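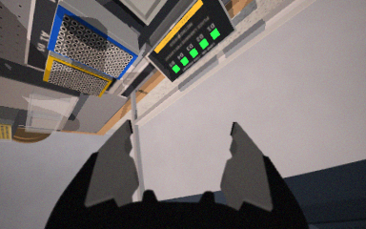

Clustcombe Seed Library - Questions We Get Asked a Lot

Do I need a library card to borrow seeds?
No, you don't, and you don't need to live in Clustcombe either. We have borrowers who drive in from Minami and a few who mail us a stamped envelope every March, and we're happy to have them all. The only thing we ask is that you fill out the little green slip with your name and what you took, so we know what's out there growing.

How many packets can I take?
Up to 6 per visit in the spring. If you're planting for a school or a shared garden, please write to us first and we'll put a bigger bundle together for you - we love doing those, it just takes us a week or so to pack them.

What if my plants die before I can save any seed?
Then they die, and we're sorry, and please come back and try again! Everybody here has lost a whole row of lettuce to slugs at one time or another. There's no fine and there's no waiting period. Returning seed is a kindness, and plenty of good gardeners go a year or two without managing it.

Which seeds are easiest to save?
Beans, peas, tomatoes and lettuce, in more or less that order. Leave the bean pods on the plant until they rattle, bring them inside, and shell them in front of the television. Squash is a good deal trickier, as the bees will carry pollen from your neighbor's zucchini and you may end up with something very odd on your plate. Please don't return squash seed unless you pollinated the flowers by hand and taped them shut.

How should I label what I bring back?
Plant name, variety if you know it, the year, and the street or town where it grew. "Red tomato, big, Aunt's" is charming but hard for us to file.

How many kinds of seed do you have?
The catalog stands at 2,786 packets, covering around 300 varieties. Hatsue Iwasaki keeps the list up to date, and she's the person to ask if you're hunting for something particular. Her own favorite is the Zemska pole bean, a speckled climber that does beautifully on our heavy clay and keeps on giving right up to frost.

Can I get help starting seedlings?
Yes, please come to the potting mornings, which start at 9:30 and wander on until lunch. Bring gloves and any spare pots you have. We can seat 24 at the long benches, and there's usually coffee.

Where do I drop off seeds when you're closed?
There's a metal box beside the Setside Lane door. Make sure everything is fully dry and in paper - plastic bags trap the damp and we end up with mold.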